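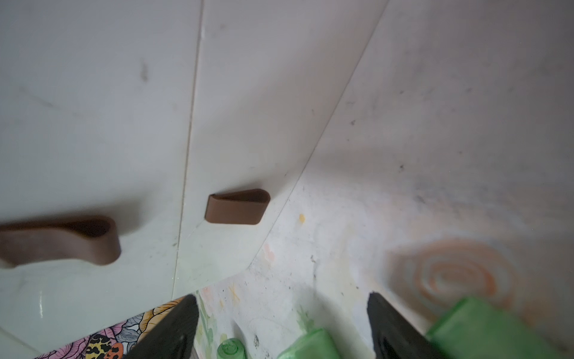 Chapter 17
Drawer Fronts and Recessed Pulls

A drawer front has two jobs. It closes the opening and it carries the means of pulling the drawer out, and most faults reported in domestic storage begin where those jobs meet. A recessed pull puts the grip inside the thickness of the front, so nothing projects into the walkway. The type with rounded ends, seen here as brown slots in a pair of glossy white fronts, has no sharp internal corner to collect grime or start a crack. The thin seam between the two fronts is called the reveal. A gloss finish is unforgiving of marks — the dark grey smudge on the left-hand front would be far harder to pick out on a mid-grey one.

17.1 Scope

This chapter covers fronts fitted to drawers up to 490 mm wide. Wider fronts are treated with pot drawers in the next chapter. Lift-up doors and tambours are not covered.

17.2 Setting the reveal

The reveal between neighbouring fronts is normally 2 mm. It should be measured at the top and the bottom with the drawers fully closed. A difference between the two readings indicates that one front has rotated on its fixings, or that the carcass is out of square. Check the carcass first. Sarkar and Jakab recommend comparing the diagonals before any screw is loosened, and that order is followed in the worked problems.

17.3 Position of the pull

On side-by-side drawers the pulls are set at a common height, measured from the top edge of each front. Where a front is 260 mm high or more, the slot is placed in the upper third. Lower placement increases the tendency of the drawer to rack as it opens, particularly on side-mounted runners.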